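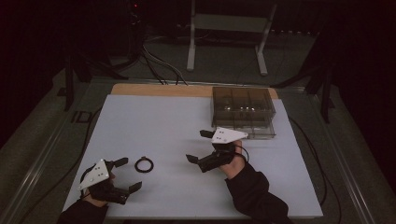
Show the robot with your own hands, and pay the people who do it well

There are two common ways to show a robot a job. In the first, a person sits at a set of controls and drives the robot's arms from a distance. In the second, the person holds a pair of grippers, one in each hand, and simply does the job at a table, while the movements are recorded for the robot to learn from later. I have spent a good part of the past year on both, and I think the second should be the normal choice for small table work. I also think most firms are careless about who they ask to do it.

The case for remote control is easy to state. The robot's own arms do the work, so every movement you record is one the robot can make. If its elbow won't go somewhere, you find out at once. With hand-held grippers you can reach over, twist your wrist and put a part down in a way that no arm bolted to a bench could copy. We lost a lot of work at Bradport to this. Of the first 800 recordings made for the Listusano job, a sorting task with small rings and a divided box, 100 had to be thrown out when we checked them against the arm's reach.

I still think hand-held wins, and the reason is touch. When you hold the gripper yourself you feel the part meet the table. You feel a ring start to slip and you close up a little. On the remote rig we used, none of that came back to the operator, who had to judge everything by eye on a screen. People became slow and stiff. They hovered over a part, dropped down, missed, came up and tried again. A robot taught from that will hover too.

Speed matters as well. A new person on hand-held grippers was useful by lunchtime. On the remote rig it took the same people most of a fortnight before their recordings were worth keeping, and two of them gave up because it made their eyes ache.

My colleague Wanda Abernathy disagrees with me and has said so in several meetings. Her view is that a hundred slow recordings made through the real arm are worth more than a pile of quick ones the arm may not be able to follow. For large or heavy work I agree with her. If the robot is going to lift a crate, let the robot lift the crate while you teach it. For rings, clips, lids and small parts I don't think the argument holds, so long as you mark out the reach on the table before you begin and tell people to stay inside it. We didn't do that at first. It costs one roll of tape.

The second point gets less attention. Firms treat this as work anyone can do, and they hire for it in that way. A job advert I saw in November asked for "no skills, two working hands". The recordings that come out of that sort of hiring are poor, and then an engineer spends weeks trying to mend in software what was wrong at the table.

Good demonstrators have a skill, and it can be described. They do the task the same way often enough for a pattern to show, and they vary it when asked to. They keep both hands where the cameras can see the markers. They don't fidget between one part and the next. When they fumble, they carry on and recover, and those recoveries are some of the most useful material you can have, which is why I would never tell anyone to stop and start again after a small mistake.

Mavis Lindqvist came to us from a packing line at Onora. She had spent years putting small things into small compartments, and her recordings were better than mine from her first morning. She used the left hand to steady and turn a part before the right one took it. I hadn't thought of that, and the task notes I had written would have forbidden it. We changed the notes. The trained arm does it her way now.

She was on the lowest pay grade in the building. The engineers who tuned the model on her recordings were paid far more, and their names went on the report. Hers did not. I raised this and was told that demonstrators are "data input". I think that is wrong as a description and unfair as a policy. If a machine is going to repeat the way a person works for years, that person has given the firm something of lasting value, and the wage should show it.

There are practical things to fix too. The grippers are heavier than they look after an hour, and a cable round the wrist gets annoying sooner than that. We moved to 20 minutes on and a proper break, and the number of usable recordings in a day went up. The table should be adjustable. Ours wasn't, and the taller people complained of their backs, with good cause.

The team on the Dvorak project plans to collect 600 recordings over the winter, by remote control, with agency staff on short contracts. I have asked them to try a week of hand-held work alongside it, with two experienced packers on a decent rate, and to compare the results. They haven't answered yet.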